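# Looking after a small bench arm at home

Notes from the workshop at Plukevley, where a Karow arm with a two-finger gripper has been in use since January. Most of it applies to any small arm bolted to a plate.

## Base and mat

- Put the plate on a flat floor or a heavy mat. A thick, soft carpet lets it rock, and the error at the fingertips is many times the error at the base.
- Tighten the corner bolts in diagonal order, a little at a time. Go round again after the first 50 hours of running.
- Mark the edge of the plate on the mat with chalk or tape. If the arm gets knocked you can see it at once and put it back without teaching every point again.
- Vacuum the mat before a session. Grit that gets under the plate will tilt it.

## Cleaning the shells

Power off at the wall, then wait 3 minutes before touching anything. Use a cloth wrung out in warm water with a drop of washing-up liquid. Keep spray cleaners away from the seams between the shell pieces — the liquid creeps inwards and sits on the joint seals. Dust in the seams comes out with a dry toothbrush.

Leave the joint grease alone unless the handbook gives an interval for it. The wrong grease does more harm than old grease.

## Gripper

Wipe the finger tips with isopropyl alcohol on a cotton bud. Check that both fingers reach the closed position together. If one lags, look for fluff in the slide before you touch the screws.

Finger screws take a drop of medium threadlock and no more than hand tightness on a short key. Sorcha Imrie stripped two of ours with a long one, and the replacements from Tefera were slow to come.

## Checking the pick height

Small wooden cubes make good test pieces. They are cheap, they don't mark the fingers, and a character on the top face shows whether a piece has turned in the grip.

1. Run the arm at low speed for ten minutes so the joints are warm.
2. Bring the gripper down over a cube and stop well short of it.
3. Lower in small steps until a sheet of paper just slides under the tips, then store that height.

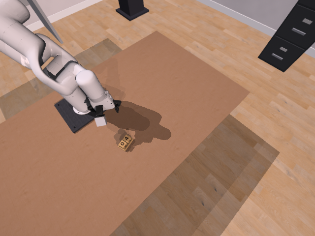

4. Raise the arm, return to the stored point at 60 per cent speed and try the paper again. If it catches, add half the thickness of the sheet and repeat.
5. Write the value on the card by the switch, with the month.

Cubes set tight together need the fingers to open along the free sides. Turn the wrist to suit before lowering, or the tip will land on the neighbour.

## Cable

Replace the gripper lead every 36 months, or sooner if the outer sleeve has gone stiff near the wrist. Perer leads fit but are slightly longer; take up the slack with one loose loop at the base and keep it clear of the elbow.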